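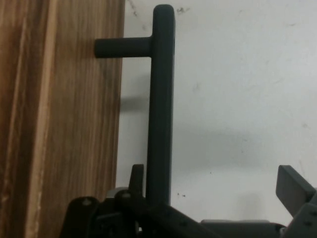
The black handle, from the wrist.

February 2024 - by the Mirnham Short Fiction desk

The cupboard had beaten it 41 times by August, and I cheered every single go! Mum's old kitchen in Mirnham, brown timber, a handle you'd open with one finger while holding your tea. Our Hiven could fold towels (slowly, gorgeously) but doors were another matter.

"Go on," I whispered.

It closed on the bar. It leaned back. The door swung out with a squeak and there was the good teapot, and I yelled so loudly the neighbour's dog started up.

Then it shut the door again - very politely - and waited for its next chore.

Recent stories
Wornavgate by Tram
The Robles Colour Chart
20 Winters

We use cookies to remember your favourites. OK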